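Orivness Felt Table Cover, 7 mm underlay version
Reviewed by Damian Egger
Sunday, October 12, 2025

I bought this cover to quiet a rectangular work table that doubles as a game table. The order was the blue cloth with the separate underlay, shipped in a tube. It has been in place since last December, with the cloth removed only for cleaning and for the measurements below.

Material and fit
The cloth is a dense wool blend with no visible weave. The cut edges are not hemmed and have not frayed, apart from one corner where I trimmed it with dull scissors. Mine arrived with a fold line across one end. Steam from an iron held just above the surface removed most of it; the rest settled under its own weight. Orivness supplies 4 corner clips. They hold, but they scratch soft finishes, so I replaced them with cotton tape. 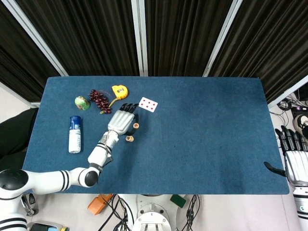 Blue cloth with two small round wooden disks on it.

Noise
I dropped a wooden disk from a height of 18 inches onto the bare table, onto the cloth alone, and onto the cloth with the underlay. The cloth alone removes the sharp click and leaves a low knock. The underlay removes most of the knock. For cards and tiles the cloth alone is enough. The Zutance cover I used before was thinner and did little below the click.

Surface behavior
Flat pieces slide with moderate drag and stop where they are released. Cards can be picked up by one edge without bending. Dice roll short. Writing on a single sheet of paper is poor with the underlay installed, as the pen pushes through; use a clipboard.

Cleaning
Lint shows. A rubber brush works better than a sticky roller, which pulls fibers. I spilled tea on it once and blotted it with cold water. A faint ring remains under direct light.

Wear
My log shows 1,125 hours of use. There is light pilling at the front edge where forearms rest, and none in the middle.

Recommended with the underlay for games, without it for desk work. I would pay extra for better clips.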